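How I record tidy-up demos at a messy desk

If you've been following along with the Ung posts, you'll know I've been teaching a small pair of robot arms to sort little fiddly things. The model learns by copying, so it needs a big pile of people doing the job by hand first, filmed from roughly where the robot's own head camera would be. Last time was screws and clips. Makeup is so much harder, and so much more fun!

I asked for a proper desk with proper clutter, cables and all, and these two show the sort of thing I want: both hands busy, cosmetics everywhere, camera at head height.

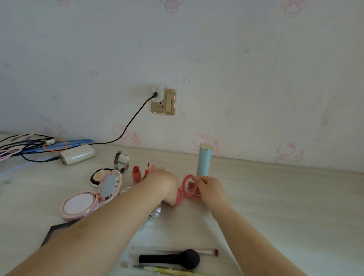
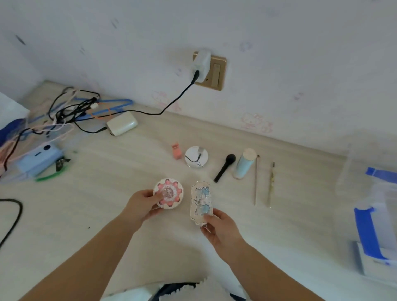 What you'll need

A head camera that doesn't slide down your nose. I use a Tiltberg strap mount, but anything snug will do.
A desk against a wall, with a power point close by so you can top up the battery between takes.
A good handful of cosmetics in different shapes – round compacts, tubes, bottles, brushes.
Recording software. I'm on Rindier, and the steps below use its menu names.

Step 1: Leave the desk alone

My first batch was filmed on a spotless white table and the model fell over completely the moment I put it anywhere else. So now I leave the cables where they are. Patterned wallpaper is great too. You want the model to learn that a cartoon cat on the wall isn't something to pick up, and it can only learn that if there are cartoon cats in the data.

Clear a patch the width of your shoulders for the hands to work in, and that's plenty.

Step 2: Choose awkward items

Shiny, see-through and mirrored things are where cheap depth sensors go to pieces. A compact with a mirror in it is a lovely nasty one, and so is a clear glass perfume bottle. Get a few of these into every session, then mix in some easy ones so you don't lose your mind.

I also like items with a raised or patterned face, like the pink gem-like shapes on the round compact in the second picture. From one angle it looks like a single object and from another the model thinks it's a bowl of lollies. (Yes, that was a real label it gave me.)

Step 3: Set the camera angle

Sit how you'd normally sit, look at the middle of your work area, and tilt the camera until both wrists are in view. Press Preview and reach for the farthest item. If your hand leaves the top of the view, tilt up a touch and try again. Forearms coming in from the bottom corners is what you're after.

Roll your sleeves up, by the way. I lost a whole December afternoon to a floppy cardigan.

Step 4: Record short takes

One take, one small job. Pick up a compact, move it, put it down, hands back to rest. Mine are capped at 3 minutes, and most finish well before that. Use both hands whenever it feels natural, even if one is only steadying something, as the two-handed grabs are what I always run short of.

Don't slow down for the camera! I did this for ages and ended up with a robot that moved like it was underwater. Go at your usual speed, and if you drop something, pick it up and carry on. Dropped items are worth keeping, just tick the Recovery box when you save.

Step 5: Shuffle between takes

Swap a few positions, turn a brush around, stand a tube up or lay it down. I keep a running note of which layouts I've done. My makeup set is up to 177 takes over 104 layouts, and the repeats are mostly from me forgetting to shuffle.

Step 6: Label while you remember

Do it the same day. A short plain sentence for each take works best for me, something like "left hand moves round compact to the back of the desk". Thiện Mạch, who checks my labels, has a rule that if you can't tell left from right in the sentence, it goes back in the queue. Fair enough.

Export with the Ovulau preset, which keeps the video and labels together in one folder. My full set, screws included, is over 3,000 takes now and still loads fine on a five-year-old laptop.

Next up is zips and drawstring bags, so if you've got tips for filming floppy stuff, pop them in the comments – I'll need them.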